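How to Clean a Gold Chain at Home Before You Sell It

I get asked this at least twice a week at the counter in Lodasthorpe, so I'm finally writing it down. You've got an old gold chain, it looks kind of gray and sad, and you want it to look decent before a buyer sees it. Good news, you probably have everything in your kitchen already!

First, grab a magnifying glass and look at the clasp. You want the karat stamp (10K, 14K, 585, 750, that sort of thing). If it says GP or GF, the chain is plated or filled, so go very easy with the brush or you'll rub right through to the metal underneath.

What you need:

A small bowl
Warm water (not boiling, please)
A few drops of plain dish soap
A baby toothbrush, the softest you can find
A lint-free cloth

Mix the soap and water, drop the chain in, and leave it for 40 minutes. I used to say 20, but Olga Iglesias, who trained me, always doubled it for rope chains and she was right. All that lotion and gunk hides deep in the twists.

While it soaks, I go look up the day's gold price and write it down. Most sites quote by the troy ounce, so divide by 31.1 to get the price per gram, then multiply by the purity. For 14K that's 0.585. Do it before you talk to anybody about money.

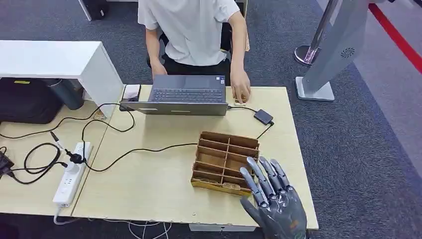 A person seated at the laptop.

Okay, back to the bowl. Lay the chain flat on your palm and brush along the links, never across them. Do the clasp last. Rinse in a second bowl of clean water (NOT over an open drain, I have fished out more than one bracelet that way) and pat it dry. Then hang it up overnight so the insides of the links dry too.

A few don'ts. No toothpaste, it scratches. No bleach, ever, it can eat at the alloy. And if there are pearls, opals or emeralds on the piece, skip the soak completely and just wipe the gold parts with a damp cloth.

One more thing: you don't have to clean it to get paid. Buyers go by weight and purity, and a shiny chain weighs the same as a dull one (well, minus the gunk). I do it mainly so I can spot worn links and old solder repairs before I take a piece anywhere.

Next time I'll go over untangling knots with two pins and a drop of baby oil.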